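Open Day at the Cokley Automation Lab: Frequently Asked Questions

Last updated Tuesday, September 14, 2021

When and where do visitors check in?
Check in at the front desk of the Cokley building. Doors open at 9:30 a.m. and the first demonstration starts at 10. Bring the confirmation you received by e-mail, printed or on a phone.

Do I need to register?
Yes. Registration is limited to 100 visitors. Walk-ins are admitted only if there are places left after 11 a.m. Groups of more than six should write to Leena Savolainen, who schedules the demonstrations.

What will be shown?
Two stations run all day. The Mevetti station shows tabletop handling: a single arm with a two-finger gripper picks up household items and sets them down again. The Srisuk station shows bin sorting and runs behind a fence. Each demonstration lasts 20 minutes, including questions.

Is the tabletop arm autonomous or remotely operated?
Both modes are shown. The first half of each session is operated by a person using a hand controller. The second half runs from a trained policy, with the operator holding the stop button. The mode in use is displayed on the monitor next to the station.

What does the arm use to see?
A small camera at the wrist and a fixed camera above the table. The wrist view is shown live on the left monitor. It always includes the two fingers, so the policy can relate finger position to the object.
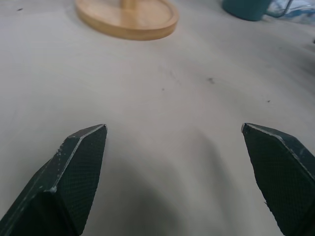 The overhead view is on the right monitor and has a wider field. It is used mainly for planning the approach. Once the fingers are close to an object, most of the useful information comes from the wrist.

Why are the fingers textured?
The pattern increases grip on smooth items. The coating wears along the edges first, and fingers are replaced when wear starts to affect the grasp – light scuffing does not.

Does it ever drop things?
Yes. Failed grasps are left in the demonstration and the arm is allowed to retry.

Can visitors operate the arm?
Yes, at the Mevetti station only, between 1 and 3 p.m. Operators must be at least 12 years old. Speed is reduced for these sessions. Sign up at the station.

Is photography allowed?
Yes, without flash. Flash disturbs the overhead camera. Tripods are not permitted in the aisles.

Is the Grurix software available to take home?
No. A release is planned for January – details will be posted on this page.

Where do I park?
Use Lot B. Room 103 is the quiet room and Room 185 is the coat room.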